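Tattoo and piercing studios: council consults on new licence conditions

Vivulcombe Council is asking for views on changes to the way tattoo, piercing and electrolysis premises are licensed in the district. The consultation runs until the end of August and is open to studio owners, the people who work in them and anyone who uses them.

At present a studio registers once, pays a single fee and is inspected before it opens. There is no set date for a further visit unless a complaint is made. Under the proposals, registration would be replaced by a licence lasting 2 years, with an inspection before each renewal. Every practitioner would need to be named on the licence, including guest artists who work at a studio for a short time.

The draft conditions also deal with age checks. Tattooing anyone under 18 is already against the law, but there is no matching age limit in the district for most body piercing. The council proposes that no one under 16 should have a piercing, other than of the ear lobe, without a parent or guardian present and a signed consent form. Studios would have to keep the forms and show them to an officer on request.

Environmental health officer Hòa Bạch said: "Most of the studios we visit are clean and well run, and their owners have told us they want the same standard applied to everyone. The problems we see tend to come from people working at home with equipment bought online and no means of sterilising it."

Home-based work would be covered by the same licence. Anyone working from a house or flat would need a separate room with a wash basin, a floor that can be wiped down and a contract for the removal of used needles.

Fees have not been settled. The consultation paper sets out two options, one with a flat charge and one based on the number of practitioners. Paper copies are available at Vivulcombe library and at the Fokel Road health centre. Responses can be left at either building or sent by post to the licensing team. 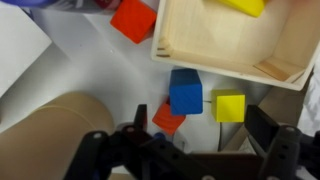
Coloured wooden blocks on a white tabletop.

Two drop-in sessions will be held at the Benítez Rooms, both starting at 5 pm. Officers will be there to go through the draft conditions and answer questions about existing registrations. Studios already registered do not need to do anything for now, and their certificates remain valid until the council has made its decision.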